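Pitach Facilities Helpdesk
Ticket 2520
Subject: Plates sticking together in stack / tabletop cover wrinkling
Category: Tableware and furnishings
Location: Lerkolach, ground floor, serving table
Reported by: Valter Brandão
Opened: Oct 24, 2022
Priority: Low
Status: Closed, with one item carried over

Initial report

Two faults on the same table, logged together because they came up during the same lunch setting.

Fault 1. The coloured plates (Mistosero, round, raised rim) lock together when stacked after washing. The upper plate does not lift off. It brings the one beneath it along, and the lower plate then drops back at a point nobody can predict. One cream plate has gone this way already. No chips on the others that I can find.

Fault 2. The brown cover on the serving table has developed wrinkles towards the front edge. Plates set down on that side rock slightly when pressed at the rim. The cover was fitted in March and lay flat then.

Requesting either a replacement set or advice on storage, and a visit to look at the cover.

Response from Pitach, first line

Thank you for the report. Please confirm the following:
Which colours are affected.
Whether the plates stick when dry as well as straight from the machine.
Whether the cover is glued or loose-laid.
What is put on the plates between washing and stacking, if anything.

Reply from V. Brandão

Green, blue and cream are all affected. The worst pairing is blue on blue. Green on cream is the least troublesome.

They stick when wet. When fully dry they separate with a normal pull. The trouble is that they are rarely fully dry, as the rack is emptied before the second sitting.

The cover is loose-laid. It is tucked under at the back and free at the front.

Nothing is put on them. The green plates are used for salad leaves and the others for bread and the main dish, but everything is cleared before they go in the rack.

Test 1: drying time

Plates taken from the machine at the end of the cycle and stacked at once. Stuck. Same plates wiped on both faces with a dry cloth and stacked. Did not stick. Same plates wiped on the upper face only. Stuck, though less firmly. The water appears to be held in the foot ring on the underside, which comes out of the machine full if the plate has been leaning the wrong way.

Test 2: rack position

Plates loaded leaning back, as before: water left in the foot ring on most of them. Plates loaded leaning forward: a few drops only. No change to temperature or detergent between runs.

Test 3: mixed stacking

Alternating colours in the stack made the plates easier to part. I cannot say if this is a difference in glaze or a slight difference in size between batches. By eye they are of a similar size. Pitach may be able to tell from the batch numbers: the blue are marked 272 and the cream 924. The green ones carry no number.

Response from Pitach, second line

The results of tests 1 and 2 agree with what we would expect. A shallow plate with a full foot ring will seal against the glossy well of the plate below. We do not regard this as a manufacturing fault and a replacement set would behave in the same way.

Recommended:
Load leaning forward in all racks.
Wipe the underside before stacking if the plates are needed within the hour.
Keep stacks low until the plates are dry.
If two plates have sealed, do not pull upwards. Stand the pair under the warm tap and slide one plate sideways.

On the numbers, 272 and 924 are glaze batches and say nothing about size. We have asked Aguiar, who supplied the green plates separately, whether theirs were made to the same drawing. No answer yet.

Fault 2: visit notes

Cover lifted and relaid. The table beneath is level in both directions, so the rocking comes from the cover alone. Crumbs and a folded paper napkin were found under the front half and removed. Cover smoothed from the back towards the front and left for a day under an even load.

Result: the larger folds have gone. Soft wrinkles remain along the front half. The faint lighter streaks on the surface were also looked at. They do not wipe off with a damp cloth and cannot be felt with a fingernail. Treated as cosmetic. No polish or solvent to be used on them, as the surface is matt and will show a shiny patch.

The rocking was checked again with one plate at a time. At the centre and the back of the table, none. At the front, slight, on two of the positions tried.

Follow-up from V. Brandão

Forward loading has been in use for all sittings since the visit. One sealed pair in that time, freed with the tap method and no damage.

Table layout changed as well. Plates are now set down towards the middle of the table and kept off the front strip. The drawback is that they end up close together, and rims touch or overlap if whoever is laying the table is in a hurry. I have asked for a gap to be left – an overlapped rim tips the upper plate when something is put on it, and that looks very much like the old rocking fault to anyone who does not know the history. Please check for overlap before reporting the cover again.

Resolution

Fault 1: closed, no replacement. Loading instructions amended.
Fault 2: closed as cosmetic. A heavier cover may be requested at the next furnishing order.
Carried over: reply from Aguiar on the dimensions of the green plates.

Attachment 1 of 1 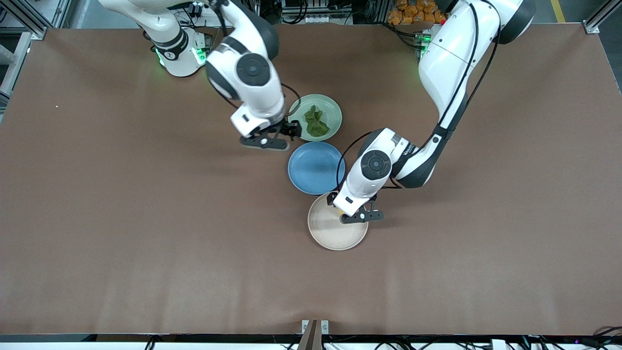 Green, blue and cream plates on the brown tabletop, rims close together, blue slightly over green.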